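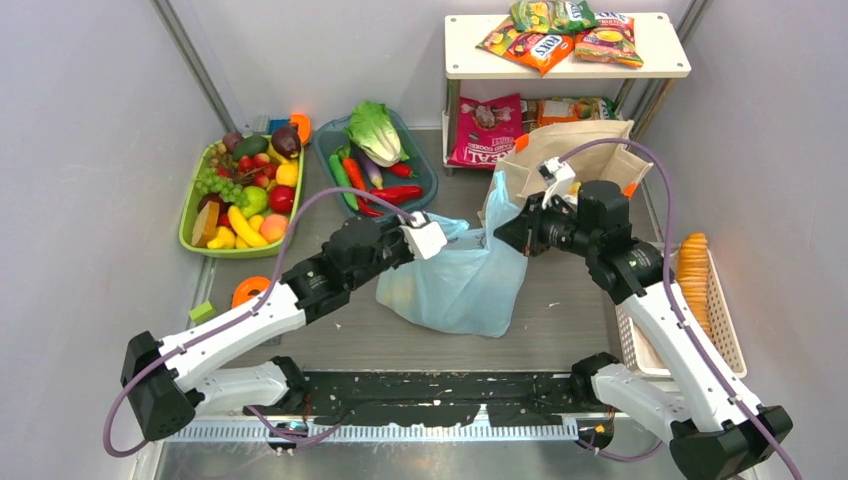
Figure 9. Two-arm bag trial. Left gripper on the blue plastic bag, right gripper on the tote handle.

4.2 Comparing gripper fingers on soft bags

Use this procedure to compare two sets of fingers on the Gimel arms. Run every trial in the same session and with the same controller settings. Rigid items are covered in section 4.1.

Before you start

Finish the homing routine in section 2. Open a new trial log and enter the finger part number for each arm. Tavlow fingers and Prendergast fingers use the same wrist mount but have different closing offsets, so load the matching profile each time you swap.

CAUTION: Disable both arms before you put your hands inside the enclosure. A paused program can resume from the controller.

Procedure

1. Stand the tote bag open in the middle of the floor, with one handle facing the right arm.
2. Lay the plastic bag in front of the tote. Do not smooth it out.
3. Leave the fruit and vegetable trays in place at the back. They serve as obstacles for the left arm.
4. Check that the cable on each arm has enough slack for full wrist travel.
5. Enable the arms and set the closing force to 367 on both grippers.
6. Bring the right gripper to the tote handle and close it.
7. Bring the left gripper to the top edge of the plastic bag and close it.
8. Hold both grips until the controller reports a steady position.
9. Save the trial, open both grippers, and return the arms to home.

Repeat until you have 9 saved trials for each finger set.

NOTE: If the fingers close on nothing, the log shows code 1365. Count this as a missed grip and do not repeat the trial.

NOTE: Thin plastic can fold between the fingertips and read as a thicker object. Catríona Heffernan's team at the Herkadville lab lowers the approach height by around 2 mm when this happens. Record any change you make in the comments field.

CAUTION: Do not raise the closing force to fix a slipping handle. Check the finger pads for wear first.

Reading the results

Compare missed grips first, then hold time. Keep the left and right arms in separate columns. Send logs with unexplained codes to Souad Ouali in support.

Section revised Jun 7, 2025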